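Renholm Support
Tickets > Heating and hot water > Closed

Ticket subject: Staler boiler loses pressure overnight, radiators cold in two rooms
Opened by: Renu Sengar
Handled by: Grigoris Tsoukalas
Opened: November 11, 2022
Status: Closed, fixed

Customer's message

The boiler is a Staler combi, fitted by the last owners of the house. Every morning the gauge is down to just above zero and the display shows the low pressure fault. I top it up with the filling loop to where the booklet says, it runs all day, and by the next morning it has dropped again. The radiators in the dining room and the small bedroom don't get warm at all. The rest are fine. Hot water at the taps is fine once the boiler has been topped up. No damp patches that I can find. I have looked under the sink and along the skirting.

Reply, Grigoris

Thanks for the details. Please don't keep topping up every day while we look for this, as fresh water in the system brings in air and starts rust.

Please check the following with the heating off and the pipes cool:

1. The filling loop. Both valves should be fully closed, with the handles across the pipe.
2. The copper pipe that comes out through the wall behind the boiler. Tie a freezer bag over the end with a rubber band and leave it overnight.
3. Every radiator valve, both ends. Wrap a sheet of kitchen paper round each one and look at it in the morning.
4. The two cold radiators. Tell me whether they are cold all over, or only at the top.

Customer's reply

Filling loop is shut. Kitchen paper all dry apart from the one in the hall, which was very slightly marked on one side. I nipped that nut up a quarter turn and it has stayed dry. The bag on the outside pipe had water in it, enough to pour out.

Dining room radiator is cold all over. Bedroom one is cold at the top and warm along the bottom.

Reply, Grigoris

Water in the bag means the safety valve is letting by. The usual cause is the expansion vessel having lost its air charge. The pressure climbs when the boiler heats up, the valve lifts, and when it cools there is less water in the system than before. The engineer will need to do this part. It means taking the case off, so please leave it alone.

The bedroom radiator needs bleeding. Hold a rag under the key and close it as soon as water comes.

For the dining room, take the plastic head off the thermostatic valve and look at the pin. If it is stuck down, tap it gently on the side with a spanner handle. Don't pull it with pliers.

Customer's reply

Bedroom bled and hot to the top. The pin in the dining room was stuck. Took a few taps, and it now moves and the radiator is warm.

Engineer's notes

Vessel flat. Recharged with the system drained down, held. Safety valve had grit on the seat and would not reseal, so replaced with the Brodik one. Inhibitor added. Cold pressure set and loop disconnected.

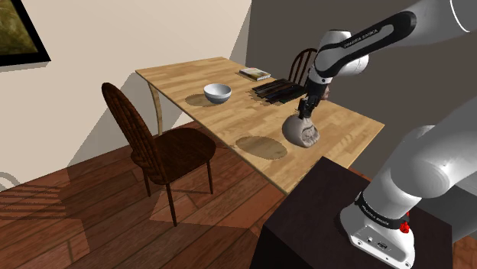 Customer's last reply

Gauge hasn't moved for 6 days and the bag is dry. Can the ticket stay open a bit longer in case it drops again?

Reply, Grigoris

I'll close it now, but replying to the same email will reopen it, up to 30 days from today. The yearly service is due in February and I have added a note for the vessel to be checked then.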